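HORT 118: Soils and Growing Media
Week 2 handout: Soil texture, structure and sampling
Prinddale campus
Prepared by Samina Tarar
February 27, 2018

Read this before the practical. You will need the texture key from the back of your unit guide and a pair of old shoes.

Texture

Texture is the proportion of sand, silt and clay in the mineral part of the soil. Sand particles are between 2 mm and 0.02 mm under the system used in Australia. Silt runs from 0.02 mm down to 0.002 mm, and clay is anything finer. Gravel is left out of the texture grade, so pick it out or sieve it before you start.

American textbooks put the silt and sand boundary at 0.05 mm. If you use one of the older American references in the library, check which system the triangle is drawn for. Every year a few assignments lose marks over this.

Texture does not change with ordinary gardening. Digging, mulching and liming all leave it where it was. Adding enough sand to a clay bed to shift its grade takes far more sand than most clients will pay for, and small amounts can make drainage worse.

Field texturing by hand

Take enough soil to sit comfortably in the palm. Add water a little at a time and knead until the ball just fails to stick to your fingers. Keep kneading for a minute or two after that. Clay aggregates break down slowly, and a sample that feels like loam at first may turn out to be a clay loam once it has been worked properly.

Press the ball out between thumb and forefinger to form a ribbon. Measure the ribbon when it breaks under its own weight. Do three ribbons and take the average.

Sand: will not form a ball
Loamy sand: ribbon of 5 mm or so
Sandy loam: 15 to 25 mm
Loam: 25 mm, feels smooth and spongy
Clay loam: 40 to 50 mm
Light clay: 50 to 75 mm
Heavy clay: more than 75 mm, stiff like plasticine

Organic matter makes sandy soils feel more cohesive and clay soils feel less sticky. Note it on your sheet if the sample is dark or fibrous.

Structure

Structure is how the particles are held together in aggregates, or peds. Unlike texture, it can be improved or ruined in a season. Working a clay soil when it is too wet smears the pores shut. Working it when it is too dry shatters it to dust, which then crusts after rain. 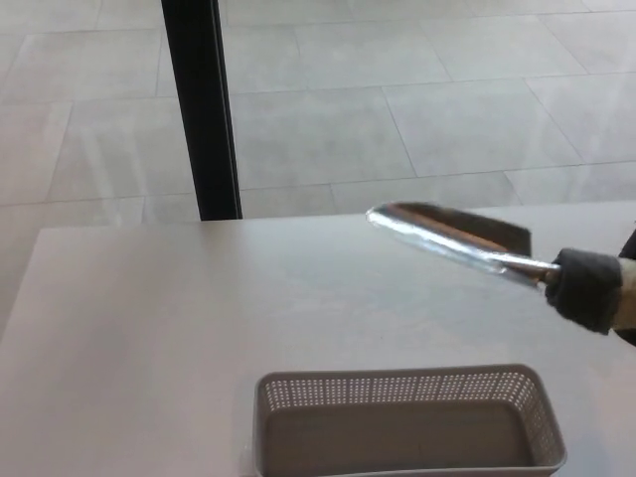 The usual check before cultivation is to roll a piece of soil from digging depth into a rod 3 mm thick. If it rolls out without crumbling, the soil is too wet to work. If it crumbles just as it reaches that thickness, conditions are close to right. Very sandy soils will not make a rod at any moisture, and the check tells you nothing about them.

Dispersion is a separate problem. Drop an air-dry crumb the size of a pea into a dish of rainwater or distilled water and leave it undisturbed. Look at it after ten minutes and again after two hours. A milky halo means the clay is dispersing, and gypsum may help. A crumb that falls apart in clear water is slaking, and the treatment for that is organic matter and less cultivation. Tap water can hide dispersion because of the dissolved salts in it.

Taking a sample

For a garden bed, collect from at least ten spots in a zigzag across the area. Scrape mulch and litter aside first. Go down 10 cm for turf and 15 cm for beds, taking the same thickness of soil from top to bottom of each hole. Mix everything in a clean plastic bucket. Galvanised buckets will contaminate a zinc result.

Stay away from fence lines, old bonfire patches and anywhere fertiliser has been stored. If part of the site looks different, sample it separately. The Itcombe Road plots, for example, have brown loam at the top and grey clay near the drain, and one mixed sample would describe neither.

Spread the soil on clean paper to air dry. Do not use an oven. Label the bag with site, depth, date and your initials.

Case material

Pages 3 to 6 of the reader cover the Kollow orchard. The owner had 277 young trees on a slope of duplex soil, sandy loam over heavy clay. After a wet winter, 18 of them died in a strip along the bottom row. Compare the two profile descriptions and work out where water would sit. The Minja nursery report in the same section deals with potting mix and is not needed until March.

For next class

Bring 500 g of air-dry soil from home or work, with its label. Texture it beforehand and write down your three ribbon lengths. You will swap samples with a partner and grade theirs before comparing figures.

Reading: unit guide, chapter 2, sections on aggregates and pore space.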